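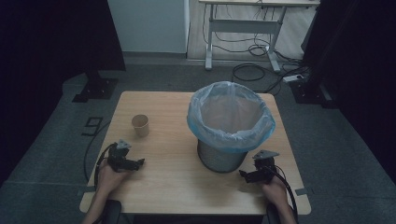 Open day at Stirkeck – can visitors try the handheld grippers?

Posted by Ginevra Vitale, 4/13/18

I'm taking eight students to the Stirkeck open day in June. The program says there is a "handheld gripper demonstration" at the tables and nothing more. Do visitors get a turn, or do we stand and watch? Also, is it worth the trip for kids who mostly want to see robots move on their own? We would have to leave at 5 in the morning, so I'd like to know first.

Gianni Rinaldi

Went last year. Parking was bad. The gripper part was OK but I liked the arms in the big hall better.

Aroha Partington

Visitors did get a turn when I went with my group. You sit in a chair at a wooden table and hold one gripper in each hand. The jobs are ordinary household ones. At table 9 it was a mesh or perforated metal waste bin with a blue bag over the rim and a paper cup next to it, and you had to pick up the cup and drop it in the bin. It sounds easy and it is not. My first cup got squashed. Paper gives way before you feel much through the handle.

A few practical things:

Sign up at the front desk as soon as you get in. The list for our morning was full before the first talk ended.

Each person gets two tries. With eight students, ask for two slots back to back.

Tell them to mind the cables. Each gripper has one, and it pulls a little if you reach across yourself.

It's fairly dark in there, with curtains, so don't plan on them taking notes.

As for robots moving on their own – that is a separate demonstration in the main hall, run by the Pelen people, and it needs its own ticket. I would do the grippers first. My students asked much better questions in the hall after they had dropped a few cups themselves.

Ettore Amato

Agree with Aroha about signing up early. Students under 16 needed a signed form when we went, so email them and ask.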